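The Shelf by the Door

By Aigars Jõgi

When I moved to Dudorley, I brought with me a habit from home that I did not think about as a habit. You come in, you take your shoes off, and you put on slippers. If you are a guest, the host gives you slippers. In my grandmother's house the guest slippers lived in a wooden chest, and to choose your own pair was the first pleasure of the visit.

My new neighbors did not all live this way. Some walked on the carpet in boots. Others took the boots off but left them in the middle of the hall, where I stepped on them in the dark. So when the editor asked me to write something on small furniture, I said I would like to write on the shoe rack, and after a short silence on the telephone she agreed.

I started at Lapiņa, a workshop and store on the old market street in Baneck. They have sold furniture for the hall for 40 years, mostly benches, hooks and racks. The woman who runs the floor let me sit with the order book for a morning. Last year they sold 263 racks, and the busiest month was July. I had expected November, with the mud. She told me that people move house in summer, and the hall is the first room which annoys them.

The racks people buy are low. Two shelves is the usual choice, and the tall closed cabinets are going out of fashion, at least in Baneck. A closed cabinet looks tidy on the first day. After a month it smells, and the children do not open it any more, they leave everything in front of the door. On an open shelf the air moves and you see what you have. The price of this is that the visitor also sees what you have.

I asked her what is the most common mistake. She said it is depth. A customer measures the wall, the width and the height, and forgets that a man's shoe is long. If the shelf is shallow, the heel hangs in the air, and one day somebody catches it with a foot and the whole row goes down. Her own racks are made a little deeper than the ones from the big catalogs, and for this reason they do not fit in every hall. Some customers bring them back.

Slippers make their own trouble. They are soft, they have no shape of their own, and a backless one slides. In my family we put them flat, in pairs, the toes to the wall. My wife stands hers up on the heel, so that she can take one with two fingers without bending much. We have discussed it for years. Her way saves width, and I admit that I can read the row faster: whose is here, whose is under the sofa.
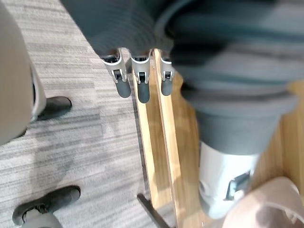
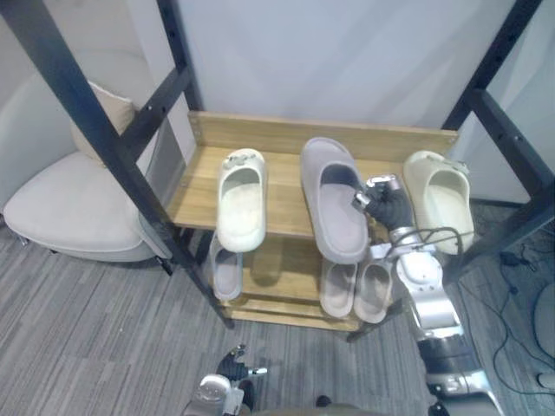

Whether each slipper needs a fixed place is a question on which I have changed my mind. I used to think yes, with labels if necessary. Now I think it is enough that the everyday ones go on top and the others go below. With three slippers standing on the oak top shelf, the gray fabric one between two cream slides with their little charms, a person finds the right one even half asleep, and more light gray ones can wait on the shelf underneath. Charms also help in a house where everybody has bought the same model. A child knows her own at once.

If you have no money for a rack, a plank on bricks does the work. My first one in Dudorley was exactly this and it lasted 5 winters. Sand the front edge well, because wool catches on it. Leave enough space under the lowest board for a brush, and once a week take everything off and wipe the wood with a damp cloth, then let it dry before you put anything back.

Also keep a chair close. Older guests do not like to stand on one leg in front of other people, and they will not tell you so. At Lapiņa they sell a small bench for this purpose, but any seat is good if it is firm and not too low. Mine came from my grandmother, together with two pairs from the chest, and the smaller pair still fits my daughter.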